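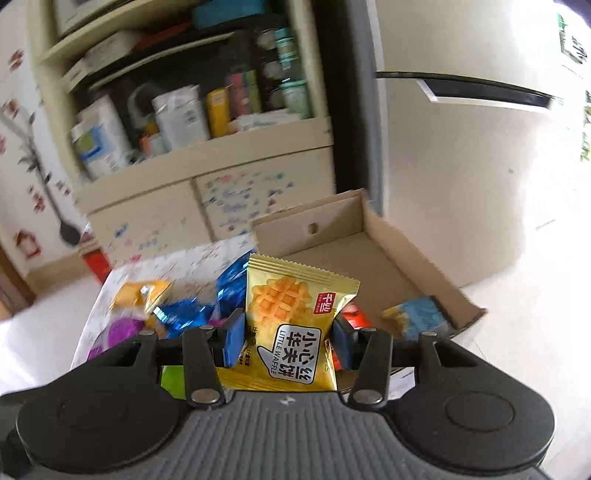
Fig. 1. Lateral pinch on a small packet.

Unit 7: Hand and wrist, manual techniques
Course leader: Brijesh Sengar. Practical sessions: Debashish Munasinghe, Lercombe teaching room.

Scope
The unit covers passive mobilization of the carpal and metacarpophalangeal joints. Participants should already know the surface landmarks of the wrist. The elbow is dealt with in October.

Starting position
Patient seated, forearm supported in pronation, elbow at a right angle. Therapist sits on the ulnar side. Stabilize the distal radius with one hand before moving the carpus with the other.

Glides
Dorsal glide of the lunate on the radius is performed in the resting position only. Grade I and II for pain, grade III for stiffness – never grade III on the first visit. Do 15 repetitions, then retest active extension.

Soft tissue work
Transverse friction to the first dorsal compartment, thumb held in slight flexion. Stop if there is tingling over the back of the thumb. Record the test result on the Kandasamy sheet, one sheet per wrist.
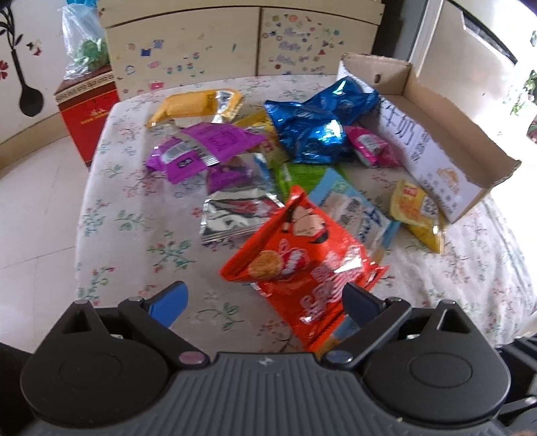

Assessment
Written paper, 50 marks, and one practical station. The case report is limited to 500 words and is handed in by Fri 25 May at the Fendby office. Late reports are not marked.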